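Civmont Technical College
Automation Safety and Good Practice
Handout 3: Checking the scene before a simulated run
Instructor: Verna Benavides. Lab hours: Emmett Doucet, room 2134

A simulated run follows the same rules as a run on the floor. Log it, name it and have a second person sign it.

Before you start

Load the arm model and confirm the joint limits match the data sheet. Default limits are not accepted in this course.

Set the speed cap to 40 percent for the first pass. Raise it only after the path has cleared once with no contact warnings.

Check the ground surface from close up. Look at the seams between planks and at any glare. A bright patch of reflected light can wash out the grain, and a vision routine that depends on surface texture may lose its match there. Write down the light settings – you will need them if the run has to be repeated.

Save one still of the bare surface with your log.

During the run

Keep the stop key assigned and tested. Do not edit the scene while the arm is moving. If you pause, note the time.

Afterward

Export the log before closing. Ansel Gallagher's group lost marks in August for turning in a path file with no log attached.

Reading for next time: the Ustdale cell layout, sections on guarding and reset. Bring questions on reset.
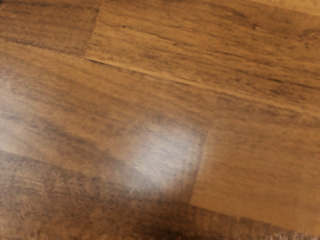 Handout 3 – page 2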